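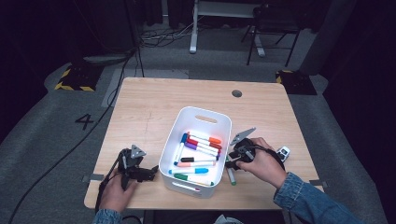
2. Demonstration: Sorting Markers With Hand-Held Grippers

The second part of the open day at Flendwood (February 2026) covered manual gripper work. An operator works at a small table and holds one gripper in each hand. The task is to place dry-erase markers in a white plastic bin.

Dwayne Villanueva ran the session and gave each visitor 2 turns of up to 20 minutes. Our group had 6 members, so turns were short in practice.

Observations:

The bin walls limit the approach angle. A marker lying flat on the table is easy to pick up – placing it parallel to the others is harder, and most of us let go too early.

Squeezing harder did not improve the grip. Closing near the middle of the barrel did.

The cable on the left gripper has to be kept clear of the forearm before starting.

According to the host, the Matska archive held 2775 recorded attempts at the end of December. We did not get access to these and cannot comment on their quality.

Section 3 covers the Vesov conveyor.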